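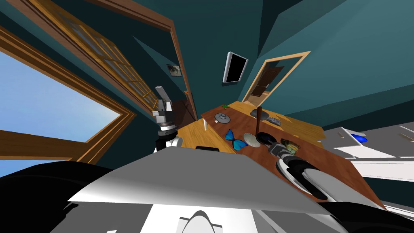 Fellari는 로봇 작업 규칙을 씁니다. 하루종일 그것만 합니다. 팔 두 개 달린 로봇이 식탁 위 물건을 치울 때 무엇을 먼저 확인하고, 언제 멈추고, 누가 기록하는지. 그걸 문장으로 적고, 시뮬레이션에서 돌려보고, 안 맞으면 고칩니다.

사무실은 Voltosdale에 있습니다. 2층, 계단 올라와서 왼쪽. 초인종이 가끔 안 되니 전화 주세요.

(이 페이지는 10월에 급하게 다시 썼습니다. 예전 소개글 링크 타고 오신 분들은 이쪽이 최신입니다.)

## 어떻게 시작했나

대표 Kenza Mansour가 원래 하던 일은 설비 점검이었습니다. 공장 로봇은 울타리 안에 있으니 규칙도 울타리 기준. 그런데 집 안 로봇 상담이 들어오기 시작했고, 가져다 쓸 문서가 마땅치 않았다고 합니다. 첫 의뢰처가 Deligiannis였습니다. 주방 정리 동작을 개발하던 팀인데, 요청이 딱 한 줄이었어요. "그릇 옆에 뭐가 있을 때 어떻게 하라는 기준이 필요합니다."

그 한 줄에 답하느라 첫 초안이 나왔고 그게 지금 Skellia의 뼈대가 됬습니다. 당시엔 이름도 없었음. 파일명이 그냥 "규칙_진짜최종"이었습니다.

지금 인원은 다섯 명. 규칙 쓰는 사람 둘, 시뮬레이션 담당 둘, 나머지 한 명이 문의 응대와 세금계산서와 그 외 전부.

## Skellia가 뭔가요

가정용 로봇 조작 작업에 쓰는 내부 규칙집 + 점검표 묶음입니다. 현재 조항 59개. 조항마다 확인 시점, 합격 조건, 실패했을 때 남길 기록이 붙습니다. 인증은 아닙니다. 이 부분 문의가 많아서 굵게 씁니다. **Skellia는 인증이 아닙니다.** 법적 효력 없고, 국가 규격이나 국제 규격을 대신하지 않습니다. 해당 규격은 따로 확인하셔야 합니다.

쓰는 방법은 간단. 작업 하나를 고르고, 관련 조항을 뽑고, 시뮬레이션에서 돌린 다음 화면과 로그를 나란히 놓고 검토합니다. 검토자는 그 작업을 짠 사람이면 안 됩니다. 작은 팀에서는 어렵다는 거 압니다. 그래도 예외는 두지 않았습니다.

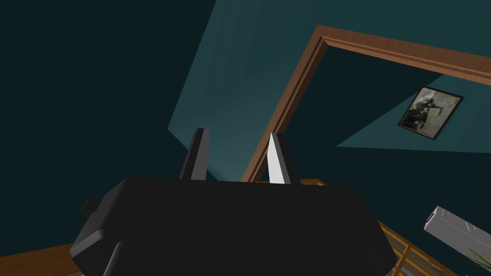

그리퍼 조항부터 설명드리는 게 빠릅니다. 제일 많이 틀리는 데라서요. 제어 로그에는 "잡음"이라고 찍혔는데 화면에서는 빈손인 경우, 반대로 놓았다고 찍혔는데 아직 물고 있는 경우. 그래서 손목 쪽 시점에서 손가락 사이를 먼저 봅니다. 두 손가락이 벌어져 있고 사이로 청록색 벽만 보이면 기록은 "열림, 파지 없음". 여기까지만 씁니다. "놓기 성공" 같은 말은 앞뒤 프레임을 다 본 다음에 쓸 수 있습니다. 한 장 보고 결과를 적지 말 것. 조항 번호로는 제일 앞쪽에 있고, 신입이 오면 첫날 이걸로 시작합니다.

## 우리가 지키는 것들

외부에 팔기 전에 저희부터 지킵니다. 벽에 붙여둔 목록 그대로 옮깁니다.

- 동작 시작 전 양팔 위치 확인. 한 팔만 쓰는 작업이어도 양팔.
- 로그와 화면이 다르면 그 회차는 보류. 어느 쪽이 맞는지 추측해서 넘기지 않음.
- 모르는 물체는 "미확인"으로 적기. 그럴듯한 이름 붙이지 않기.
- 물체를 옮기는 경로에 세워진 물건이 있으면 경로 재계산. 키 큰 것 특히.
- 실패 회차 삭제 금지. 용량 모자라면 디스크를 사세요.
- 규칙을 고치면 고친 사람 이름, 이유, 이전 문장까지 같이 남김.
- 시뮬레이션 결과를 실물 결과처럼 쓰지 않기. 보고서 표지에 "시뮬레이션" 표기 필수.

마지막 항목은 고객사에서 빼달라고 한 적이 몇 번 있습니다. 안 뺐습니다. 계약 하나 날아갔고요. 괜찮습니다.

세 번째 항목도 자주 걸립니다. 화면 위쪽에 물건이 반쯤만 걸치면 사람은 자꾸 이름을 붙이고 싶어 합니다. 장난감이네, 접시네. 검토표에는 색과 위치만 쓰고, 다른 시점 화면에서 확인된 다음에 이름을 채웁니다. 번거로운데 이렇게 바꾸고 나서 검토자 둘이 서로 다른 걸 적어오는 일이 확 줄었습니다.
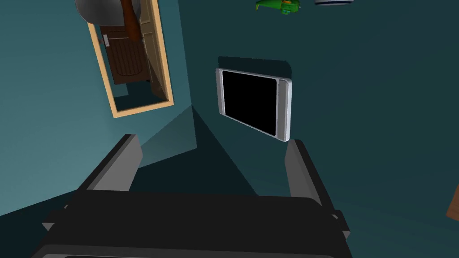 *파지 확인 검토 화면(시뮬레이션). 손가락 사이 비어 있음. 벽 모니터는 검은 화면.*

## 숫자 몇 개

지금까지 검토한 시뮬레이션 회차 1,658건. 보류 건도 들어간 숫자입니다. 합격률은 공개 안 합니다. 고객사마다 작업 난이도가 달라서 한 줄로 합치면 오해가 생깁니다. 개별 보고서에는 당연히 다 들어갑니다.

한 프로젝트에서 받을 수 있는 회차는 최대 1,800건입니다. 그 이상은 나눠서 보내주세요. 사람이 직접 보는 작업이라 무작정 늘릴 수가 없습니다. 자동 검토만 해달라는 요청은 받지 않습니다.

## 식탁 작업 규칙

요즘 제일 시간을 많이 쓰는 쪽이 식탁입니다. 물건이 섞여 있으니까요. 납작한 거, 둥근 거, 길게 선 거. 로봇 입장에서는 하나 집을 때마다 옆의 것이 장애물이 됩니다. 그래서 식탁 작업은 점검을 세 단계로 나눴습니다.

1. **배치 확인.** 시작 상태를 머리 쪽 시점과 손목 쪽 시점에서 각각 저장. 하나라도 빠지면 시작 안 함.
2. **접근 확인.** 집으려는 물체와 그리퍼 사이에 다른 물체가 있는지. 있으면 접근 방향 변경, 변경 이유 기록.
3. **종료 확인.** 목표 물체 위치만 보지 말고 나머지 물체도 시작 화면과 비교. 건드린 게 있으면 성공이어도 "주의" 표시.

3번에서 불만이 많이 나옵니다. 목표는 달성했는데 왜 주의냐고. 옆에 있던 접시가 밀렸으면 밀린 겁니다. 집에서 쓰는 로봇이면 그 접시 주인이 있겠죠.
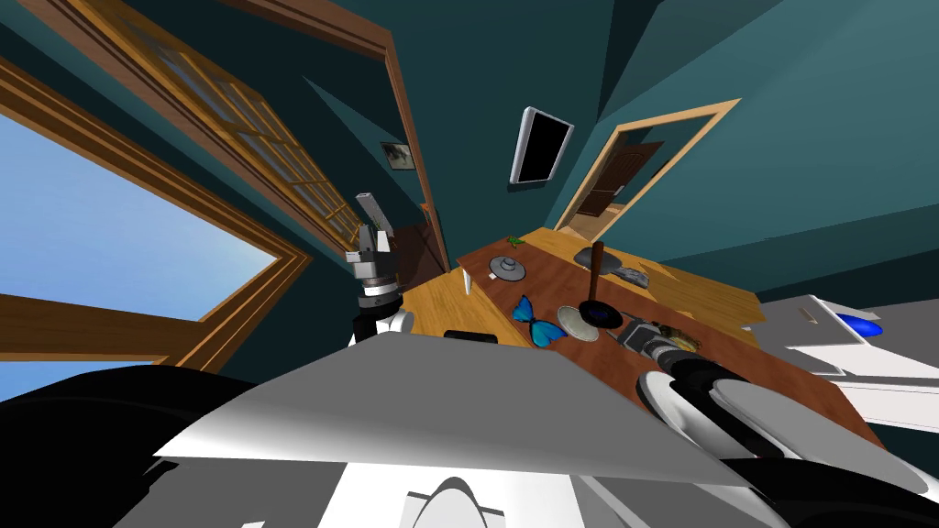 단계 사이에 시간 제한은 없습니다. 초기 버전에는 있었는데 뺐어요. 제한이 있으니까 개발팀들이 접근 확인을 건너뛰더라고요. 빠른 로봇 좋죠, 근데 점검표가 속도 경쟁을 시키면 안 된다는 게 저희 생각입니다. 속도는 별도 항목으로 재고, 안전 항목과 점수를 섞지 않습니다.

양팔 작업은 하나 더 있습니다. 한 팔이 일하는 동안 나머지 팔은 대기 자세를 선언해야 합니다. "가만히 있음"은 선언으로 안 쳐줍니다. 어디에, 어떤 자세로, 그리퍼는 열렸는지 닫혔는지. 대기 팔이 식탁 모서리를 치는 사례가 꽤 나왔고 그때마다 로그에는 아무것도 없었습니다. 일하는 팔만 기록하고 있었으니까요.

## 누구랑 일하나

로봇 팔 제어를 직접 짜는 작은 팀, 대학 연구실, 가끔 부품 회사. Deligiannis와는 지금도 분기마다 조항을 같이 고칩니다. 저쪽이 실패 사례를 보내고, 저희가 문장을 고치고, 다시 보내고. 싸울 때도 있음. 대부분 단어 때문에 싸웁니다. "접촉"이랑 "닿음"을 구분할 거냐로 몇일을 썼습니다. 결론은 구분 안 함, "접촉"으로 통일.

대기업 일은 많지 않습니다. 결재가 길어서 조항 개정 주기랑 안 맞습니다. 거절하는 건 아니니 문의는 주세요.

## 같이 일하실 분

시뮬레이션 검토 쪽으로 한 분 찾고 있습니다. 로봇 전공 아니어도 됩니다. 화면 오래 보는 거 괜찮고, 본 것과 짐작한 것을 나눠서 쓸 수 있는 분. 자기소개서 대신 짧은 관찰 기록을 받습니다. 아무 사진이나 골라서 보이는 것만 열 줄. 형식 자유.

재택 가능, 첫 달은 출근. 급여는 면담 전에 먼저 알려드립니다.

## 자주 오는 질문

**규칙집만 살 수 있나요?** 됩니다. 단 개정판 알림은 꼭 신청해 주세요. 옛날 판으로 점검하고 Skellia 썼다고 적으시면 곤란합니다.

**실물 로봇 현장 점검도 하나요?** 아직 안 합니다. 준비 중인데 날짜는 약속 못 드립니다.

**우리 규칙을 대신 검토해 줄 수 있나요?** 네. 오히려 이쪽을 좋아합니다. 초안 상태로 보내셔도 됩니다. 오타 있어도 됨.

**교육은?** 반나절 과정 하나 있습니다. 오전 10시 시작, 강의는 Kenza가 직접 합니다. 통역 필요하면 미리 말씀해 주세요.

## 연락

문의 양식에 작업 종류, 팔 개수, 예상 회차만 적어서 보내주세요. 회신은 보통 오후에 몰아서 합니다. 급한 건은 제목에 "급함". 파일 첨부는 양식에서 자꾸 오류가 나니까 답장 받으신 뒤에 보내주시면 됩니다.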